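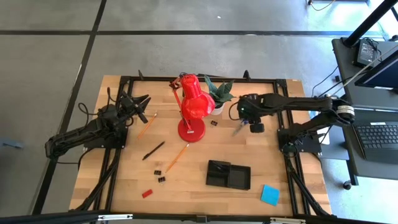
Red desk lamp, potted plant and pen on a light wooden tabletop.

Desk Setup Assistant, part-time - Vastley, Bindeston

Vastley is looking for a part-time assistant to set out and clear small desk arrangements at our Bindeston workshop. The objects are ordinary ones: lamps, plants, pens and other things people keep on a desk at home.

The work
You will be given a list of layouts for the shift. For each one, you place the items on the tabletop, check them against the list, and put them back on the shelf afterward. You will also wipe down the wood, water the plants, test lamp bulbs and replace pens that have run dry. There is some lifting - the heaviest box weighs 2 kilos - and you will be standing for most of the shift. The floor is concrete, so wear comfortable closed shoes.

Hours and pay
The post is for 200 hours in total, starting in June. Pay is 295 a week, paid by bank transfer. Shifts are agreed in advance and can be swapped with notice.

What we ask for
You should be careful with small objects and able to follow a written list. No experience is needed. A tidy shelf matters as much to us as a tidy desk.

How to apply
Send a short letter to Lleucu Edwards, Vastley, Foulkes Building, Bindeston. Please say which hours suit you - mornings are easiest for us to fill. Parking is behind the building, and the Jallow bus stops at the gate.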